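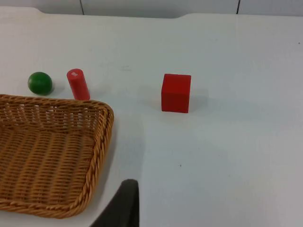

Wrist camera view with the basket, ball, cylinder and cube on the table.

Review: Clorkine finger pads for the Rudd gripper
Posted by Gemma Pickering in Cell Upkeep

I look after one small pick-and-place cell with a Rudd gripper. In May I swapped its worn pads for the Clorkine set.

Fitting took 10 minutes. Power down, lock out, back off the two screws on each finger, slide the old pad off. The screws in the kit are a bit soft, so use a good hex key. Afterward I had to reset the closed position and teach the basket drop point again, as the new pads are thicker.

Grip is good on the cube and the cylinder. The ball needed a slower close. I wipe the pads every 300 cycles and check them for cuts at the same time. After more than 2000 cycles the edges show light wear.

The instruction sheet gives no torque value. Declan Yeoman at Nasico sent me one when I emailed.

Pros: easy to fit, even grip
Cons: soft screws, thin paperwork
Score: 8 out of 10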